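Stosa folding cell, Khalaf bench
Notebook entry, February, started 4:15 p.m.

Left hand did not let go

Writing this up while it is still fresh, and while the arms are powered down and there's not much else I can usefully do. Those of you who were here this afternoon know most of it already, so please bear with me, or skip down to the part about the cable.

We were on the shirt task, same as all week: take the near edge of the shirt, lift, fold away from the robot, set down, let go, back off. Left hand takes the hem corner, right hand takes the sleeve. It had been going nicely enough that I had stopped hovering over the stop button, and I'm a little ashamed of that.

On run 846 the fold itself was fine. Both hands came down, the planner called for release, and the right hand opened and backed off like it should. The left hand stayed shut. The arm backed off anyway and took the hem corner with it, and the whole shirt came after it toward the robot side of the table. I hit the stop when the cloth was already bunching up against the wrist. Nobody was inside the line, nothing hit anything, and the shirt is fine apart from a stretched corner.
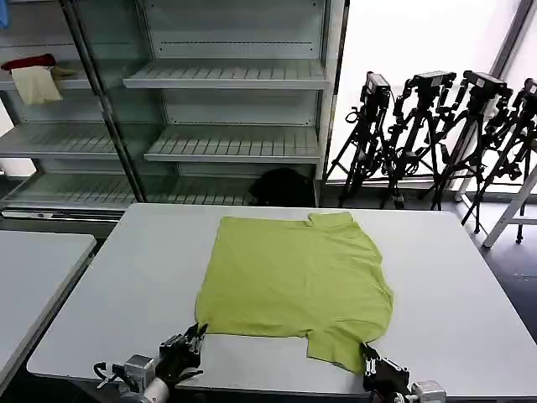
What bothers me is that the log says the left hand was open. I read it through twice to be sure I wasn't mixing up left and right (it has happened, and I'd rather admit that here than have one of you find it). Release command sent, "open" reported back almost at once, retreat starts. The report came back faster than the fingers can physically move, so it can't have been a fresh reading. The retreat only waits for the word "open" and doesn't care how old the word is.

My first thought was fabric caught in the linkage. We had a spell of that in the fall with the thin cotton, and it looks very similar from where you sit: the hand seems to hang on, and then the cloth pulls free with a snag in it. So I spent longer than I should have going over both hands with a flashlight and a pair of tweezers, looking for threads around the pivots. I found some lint, cleaned it out, and felt very pleased with myself for as long as it took to run the hand again.

I cycled the left hand by itself with no shirt in it, arm held in the home pose, and it opened and closed every single time. Same thing with a scrap of cloth between the fingers. If I had left it there, I would have written "lint" in the log and gone home, and somebody else would have had this happen tomorrow. 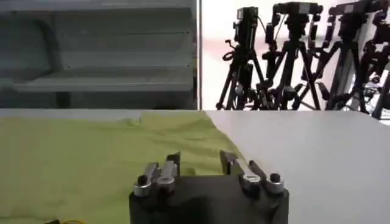
The only difference I could think of was where the wrist is turned when the release is called. In the home pose the cable hangs easy. At the set-down point of the fold, the wrist has rolled over nearly as far as we let it go, and the loop on that side gets pulled toward the connector. So I put the arm at the set-down point at slow speed, left the hand empty, and asked for close and open from there. The status dropped out on the second try. The hand sat closed, and the screen went on saying "open" quite cheerfully, left over from the cycle before.

I repeated that with the guard line clear and the speed turned right down, and got 5 bad releases out of 6 in that pose. Back in the home pose they all went away again. When I held the cable slack with a strip of hook-and-loop tape (arm stopped, hands out before restart, yes, I did follow the card) the bad releases went away in the set-down pose too.

So there are two faults stacked on top of each other, and I want them kept apart in the tracker. One is the cable being too tight at full roll, so commands and status both get lost. The other is the Vitorgate driver holding on to its last good status when the line goes quiet, with no age on it and no warning. The first one is ours. We rerouted that loop ourselves when we moved the cell over from Gistelstead, and I remember thinking at the time that it looked tidier.

I should also have caught it sooner from the earlier runs. There are a few slow releases in last week's logs that I put down to the fabric being clingy. I'd like to go back over them before anyone trusts the release times in that set. 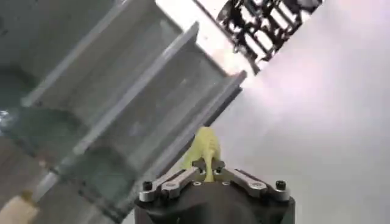
What we are changing

The cable gets a longer loop and a proper strain relief at the wrist. I have a temporary one on it now, and it is ugly, so please don't tidy it.

The driver wrapper now stamps each status when it arrives, and the retreat will not start on a reading older than the release command. If no fresh one comes, the arm holds still and asks for a person. It makes each fold a hair slower, and I think we can live with that.

After the release, the arm makes a very small slow move first, and we check the wrist force before it goes any farther. If the cloth is still in the fingers we should feel it tug. I haven't settled on a threshold yet. A shirt weighs so little that the obvious number would never trip.

Until all of this has had a full day of running, the speed cap stays on, and whoever is at the desk keeps a hand near the stop. That includes me.

I laid the shirt out again and ran the approach and grasp on both sides at the low cap, stopping before the lift so I could watch the status stamps come in. They came in properly on both hands.

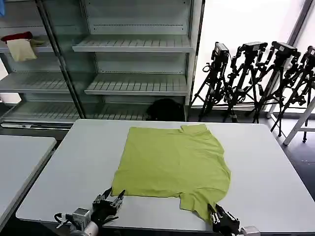 One of the Gistelstead crew, reading the draft over the shared page, asked whether the right hand shouldn't be treated as suspect too, given that both cables were rerouted on the same day and with the same clips. It rolls less in this fold, they said, but the towel task turns it just as far as the left one goes here. They also wanted to know if a lost status could ever read "closed" when the hand is open, and whether the lift would then start with nothing in it.

Fair on both counts. I hadn't thought about the towel task at all. The right cable gets the same loop and the same strain relief, and towels stay off the schedule until it's done. As for the other question, yes, the old driver could have done that, and the new stamp check needs to cover the grasp as well as the release. It doesn't yet. I'll put that in tomorrow morning before anything is powered up, and I've left a note taped over the enable key so that I don't forget.

Still to do: order clips, pull last week's slow releases, write to Vitorgate with the log excerpt.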